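About Draltard

Home / About us / Courses / Fees / Finding us / Gilteo login

Draltard is a language school for adults, on the upper floors of Menon House in Jarner. We teach evening and Saturday classes to people who have jobs, children, bad knees and a firm belief that they were no good at languages at school. Many of them were right about that last part. School was a long time ago and the textbooks were mostly about a French family looking for a campsite.

We teach seven languages: French, Spanish, Italian, German, Portuguese, Polish and Welsh. We used to list Latin as well. The Latin group still meets in the small room on the second floor and has asked to be left off the website, and we respect their wishes.

How we started

The school began as a single Italian class above a carpet shop. The carpet shop closed, the Italian class carried on, and at some point it was pointed out to us that if we were going to take money from people every week we ought to have a name, a bank account and a fire extinguisher. The name Draltard came from the old painted sign on the side wall, which we have never been able to trace. It may have been a brand of boot polish. Every few years a local history enthusiast promises to look into it and we hear no more.

We moved to Menon House when the second Spanish group got too big for the landing. The building was put up as offices for an insurance firm and has kept the atmosphere. The stairs are steep, the radiators are either on or off according to a timetable of their own, and there is a very handsome board in the hall listing the employees of the month up to the year the firm left. We have asked whether we may take it down. The landlord is thinking about it.

What a class is like

Groups are small by the standards of evening education. Our beginners' classes usually have enough people that you can hide for the first week and too few for you to hide in the second. A lesson lasts two hours with a break in the middle for tea, and the tea is taken in the language you are learning. This sounds charming and means that in the first term a lot of people drink it without milk, having not yet got as far as milk.

We speak from the first evening. Grammar turns up when it is needed, a bit like a plumber, and is sent away again once the job is done. If you love grammar tables, there is a Thursday group for you, and you will be very happy there, and we would gently ask you not to correct the others at the bus stop.

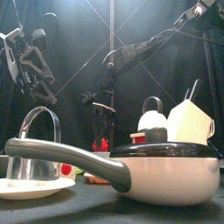 There is some homework. It lives on Gilteo, the system we use for recordings, word lists and messages from your teacher. Gilteo will send you a cheerful reminder if you have not logged in for a while. You can turn the reminders off under Settings, then Messages, then the second Messages. We did not design it, and we have written to the people who did.

You do not need to buy a course book in the first term. In the second term you do, and we apologise in advance for the couple on the cover, who have been laughing at the same railway map since the first edition.

Tests are optional below intermediate level. At intermediate level they are also optional, but you will find that you want one, mostly because the person sitting next to you has put their name down. Results are given in a sealed envelope. Some students open it on the stairs, which, see above, are steep.

Why we teach the way we do

Our teachers came to the job by different roads. Several grew up speaking the language they teach, and the rest learned it the hard way and remember exactly where it hurt. Both sorts are useful. What they share is a suspicion of the lesson in which forty minutes go by and the only person who has spoken is the teacher. We have all sat through that lesson. One or two of us have given it.

So our beginners spend a great deal of time asking each other for things. They ask for the bill, the time, the window to be shut, the window to be opened again. They return faulty umbrellas. They book tables for parties of improbable size. The Polish group once spent most of an evening reporting a lost hat, with such feeling that the person from the accountants downstairs came up to see whether it had been handed in.

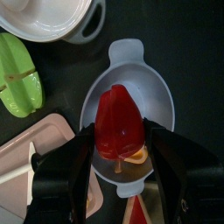
Prepositions are where most people come unstuck, and we have given up pretending otherwise. You can know the words for "in", "on", "under" and "between" perfectly well at home and lose all of them the moment someone looks at you. Explaining the rules makes it worse. What seems to help is having a thing to point at and having to say, out loud, where it is. A red plastic pepper in an oval dish will do nicely: the pepper is in the dish, the dish is on the table, and in Italian you have already needed an article you were hoping to avoid. Then someone asks how many handles the dish has, and you get to say "two", and feel rather good about it. Food words are handy in any case. They are among the few bits of vocabulary that a beginner is certain to use on holiday, along with "sorry" and "is this the queue?"

By the end of the second term most students can hold a slow, friendly conversation with a patient person. We make no promises about fast conversations with impatient ones. People who tell you that you can be fluent in a month are usually selling something, and so are we, but ours takes longer.

Who comes here

All sorts. Our students include people with a new son-in-law, people with an old house in Portugal that lets in the rain, nurses, retired bus drivers, singers who are tired of not knowing what they are singing about, and a steady trickle of sixth-formers sent by anxious parents. (Over sixteens only, please, and the parents may wait in the hall and admire the board.)

You do not need to be clever. You do need to turn up. The students who do best tend to be those who live far enough away that they have to make an effort and near enough that the effort does not win. If you miss a week, come back the week after. Everyone else will be pleased, having also forgotten the past tense.

We have a small fund to help with fees for anyone who is out of work or on a low income. Ask at the desk or write to us. You will not be asked to tell your life story, although the intermediate groups may want to hear it later, in German, with the verbs at the end.

What we are not so good at

Parking. There is none. There is a car park behind the swimming baths that has 4 spaces marked for Menon House, and the accountants get in early.

Lifts. The building has one and we are told it is historic. Classes for anyone who cannot manage stairs are held in the ground floor room, which is the nicest room we have and the only one with a proper view. Tell us when you enrol and we will put your whole group down there. They will thank you.

Quiet. Room 22 is next to the room used by a tap class on Saturdays. We have put Spanish in there, as they seemed the most likely to cope.

Answering the phone. We teach in the evenings, so the desk is often empty when you would most like it not to be. Email is better. A note through the door also works, and we have taken on at least one very loyal student that way.

Getting here

Menon House is on the corner opposite the post office in Jarner. The 581 stops outside. It is a good bus and comes when it says it will, up until the last one, which has been known to leave early, so beginners' German is let out in good time. If you are walking from the station, go down the hill, and bear in mind that you will be going up it afterwards.

Term dates and enrolment

The autumn term starts at the end of September and the summer term in April. Enrolment for autumn is open now for all languages except Welsh beginners, which is full, to the surprise of everybody including the Welsh teacher. There is a waiting list and it does move.

If you are not sure of your level, come in for a chat on any weekday evening in the fortnight before term. It takes ten minutes and there is no written part. We will ask you a few easy questions and then a few harder ones, and stop when you start looking at the door.

Fees, refunds and the rules on swapping groups are on the Fees page. Please read the bit about swapping groups before you fall out with anyone.

Page last updated 22 August 2019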